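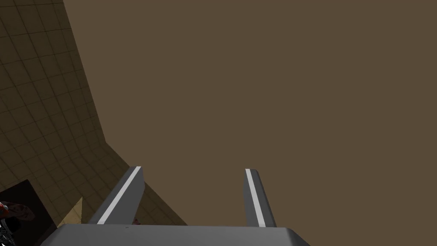

Evidence and Procedure - Handouts
October, posted by Rutilio Cuautle

Privilege, and how people manage to lose it

Right, last time we got as far as saying that a client can talk to a lawyer in confidence and the court won't make either of them repeat it. I went too fast at the end, so we'll pick up from there, and please have the Fistora papers open next to you because I keep going back to them.

Start with who holds the privilege. It belongs to the client. The lawyer has to keep quiet until the client says otherwise, and it makes no difference how much the lawyer would like to talk. I had a few essays last term where the solicitor "decided to waive", and I'm afraid I wrote rather large question marks in the margin.

Now there are 2 kinds and they get muddled all the time. Advice privilege covers confidential talk between lawyer and client for the purpose of getting or giving legal advice. No court case needed. Litigation privilege is wider in one way (it can cover letters to and from outsiders, such as an expert or a witness) and narrower in another, as there has to be a case going on or reasonably in prospect, and the case has to be the main purpose of the document. Read that last bit twice!

So, Fistora. You'll remember the company had a warehouse fire at Tostisstead and the operations manager asked an outside engineer for a report. The covering email said it was "for insurance, for safety and in case anyone sues". Three purposes, all given the same weight. Can Fistora keep the report back when Pondden brings its claim? I'd say it's in trouble. If they'd gone through their solicitors and the claim had been the main reason, I'd feel much happier for them - but you can't stick that reason on afterwards.

Then the email chain. The claim turned on more than 2,850 emails, and a trainee sent the whole bundle across without checking it. Item 16 was a note of advice from Fistora's solicitor, marked confidential, and it was fairly blunt about their chances. Has privilege gone? Have a think about these before the seminar:

- Would a reasonable lawyer on the other side have spotted that it was sent by mistake?
- Did they in fact spot it, and what did they do next?
- How quickly did Fistora ask for it back?

Most of you will want to say "obvious mistake, so send it back", and you may well be right, but I'd like to hear the argument for Pondden as well. Somebody has to make it.

One exception to add to your notes. If the client went to the lawyer in order to further a fraud or a crime, there's no privilege to protect, even where the lawyer had no idea. Yu's statement matters here (page 15 in the bundle). She says the director asked for advice on backdating the lease. Asking whether it's lawful is one thing - asking how to get it done is another, and her wording sits awkwardly in between. I go back and forth on it myself.

For the seminar, please write a page on either the report or item 16. Not both, I can't mark that many. Bring it on paper if you can.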